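Firkell workshop moves hand-held gripper build to second revision

The Firkell shared workshop has finished the second revision of its hand-held gripper, a trigger-operated tool that members use to record grasping motions for a small home robot arm. The mechanical drawings and the parts list went up on the workshop's project page on Thursday. The recording software will follow in April.

The build started in a member's spare room and moved to the workshop when the first set of linkages wore out. In revision one the finger pads were glued to the jaws, and a torn pad meant replacing the whole jaw. The new pads slide onto a printed rail and lock with one screw. The linkage bores have been opened slightly and fitted with bushings, which removes most of the side play at the fingertips.

Mass is now 795 grams with the camera fitted. The members had hoped for less. Most of the weight sits in the handle shell, and a thinner shell flexed enough under a hard squeeze to upset the opening measurement — the value the arm depends on most. The thicker shell stays for now.

The arm itself, called Kirkik, is a separate project on the next bench. It uses the same jaw geometry as the hand tool, so a motion recorded by hand can be replayed without rescaling the grip. The base casting is complete. The wrist joint is waiting on a replacement bearing.

Recording is done at home as well as in the workshop, on ordinary tables and with ordinary objects. The set now holds 2,164 recordings, of which 212 were rejected for lost tracking or a bad opening value. Fruit and other produce make up the current batch. 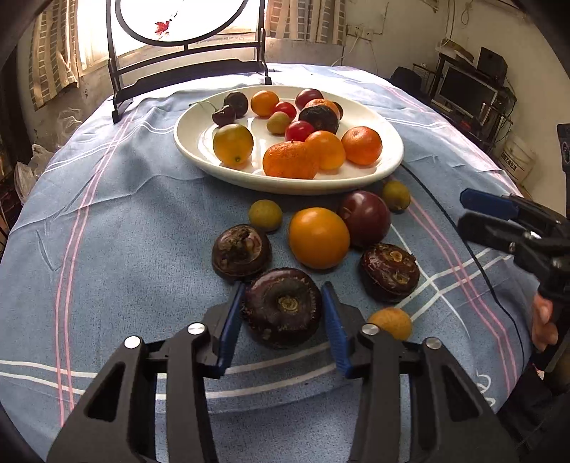

Pad shape remains the main open question for revision three. The ribbed blue pads give good hold on firm, rounded items, but the members want a softer tip for thin-skinned fruit. Table sessions with two grippers put mixed produce within reach of both tools. A large water chestnut, flat crown up, needs the fingers opened wide, while a cherry on its stem calls for a nearly closed jaw and a much lighter squeeze. Three pad profiles are being printed for comparison, all on the existing rail.

Members building their own copy are asked to use the revision two linkage files only. The older files are still on the page for reference, but their bores do not accept the bushings.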